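About us | Who we are
23 April 2025
By Zdenka Grgić

Puvora: a small school for people who want to learn bookbinding 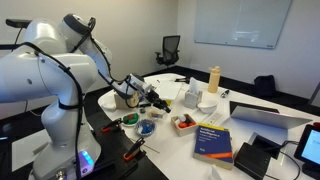 Puvora is a school of bookbinding and paper repair in the town of Cillen. We teach adults, mostly in the evenings and at weekends, and we have done it for 15 years. Many people find us because they have an old book at home which is falling apart, and they would like to save it. Others come because they work all day with a screen and they want to make something with their hands. Both are good reasons, and we do not ask for any diploma or experience.

How it began

The school was started by Ward Groen. He learned the trade in the bindery of Geerts, where he stayed for 9 years, first as an apprentice and later at the finishing bench. When the bindery closed its doors he bought two of its sewing frames, a board cutter and a very heavy iron press, and he put them in the ground floor of his own house. The first course had four pupils. One of them was me. I came to repair my grandmother's cookery book and I stayed, at first as a helper and now as the person who teaches the beginners and answers the letters.

After some winters the house became too narrow, and also Ward's family wished to have their ground floor back. We moved to Lurivach, the old seed warehouse behind the canal. The building has thick walls and it stays cool in summer, which the paste likes very much. The stairs are steep, but the teaching rooms are all on the street level and you can enter with a wheelchair from the yard side.

What we teach

The beginners' course takes ten evenings. You start with folding and a simple pamphlet, then you sew a book on tapes, round the back, make the boards and cover it in cloth. At the end you take home three books. They will not be perfect. My own first one opens only to page 30 and then it closes itself again, and I still keep it on my shelf.

After the beginners' course you can choose. There is a course in leather, which Ward gives himself, and a course in paper repair, where we work with thin Japanese paper and wheat starch paste. In June we have a summer week about marbled and paste papers. It is the most dirty week of the year and the one that is full first, so please write early if you wish to come.

We keep the groups small. In the leather course there are six places, because we have six good paring knives and we do not want people to wait for each other. In the other courses there is a little more room.

Our library and our tools

Pupils may use the school library also after their course is finished. We have 400 books about binding, paper and printing, in five languages, and a cupboard with old sample bindings from Geerts which Ward was allowed to keep. The samples do not leave the building, but you may hold them, open them and look at how the headbands are sewn. We think it is the best way to learn headbands.

There is also a collection of brass finishing tools. At the last counting it was more than 500 pieces, and several are so worn that we cannot say any more what flower they are. If you have such tools from a family member and you do not know what to do with them, we are always glad to look at them and to tell you what they are. We do not buy and sell.

Repairs for other people

Sometimes we are asked if we repair books for payment. We do, but slowly. Ward takes a few books each season, mostly family Bibles, cookery books and school registers. You bring the book, he looks at it together with you and writes down what he would do and what he would leave alone. He often says to leave more alone than the owner expects. A loose page can be put back in an hour, but a new spine may take several weeks, and for mould we will send you to a specialist.

Visiting us

The workshop is open for visitors on the first Saturday of the month, from ten until four, and there is coffee. You do not need to make an appointment, but if you come with a group or a school class, please let us know one week before. From the station of Cillen you walk along the canal until the second bridge, and you go through the green gate. The bell is on the left side and it must be pressed long.

For questions about courses please write to me, and for repairs to Ward. He does not read his e-mail every day, so a letter or a telephone call before noon works better.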